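March 1, 2026 - Loncombe workshop, dye bench

Third go at the madder. Bath 9 had the Delldale wool in at a low simmer, alum mordant as before, and came out the colour of a tired brick. The recipe promises coral. The recipe has clearly never met our tap water.

Weighed 164 g of dry root, chopped by hand, and my wrist would like it noted. Topped up to 1000 ml too late, so the first skein is darker at one end. I shall be calling that deliberate.

Rattanakul yarn took the colour better than the Delldale, annoyingly, as it costs twice as much. Rinse ran pink for up to 9 changes of water, then I lost patience and hung it up.

Next: rainwater, if the butt hasn't gone green again.

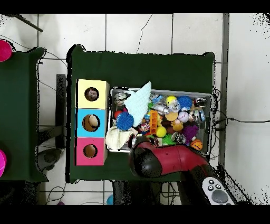
Carter Girard has pencilled underneath that the bath was too hot, as it was in the last two goes, and would I please buy a thermometer.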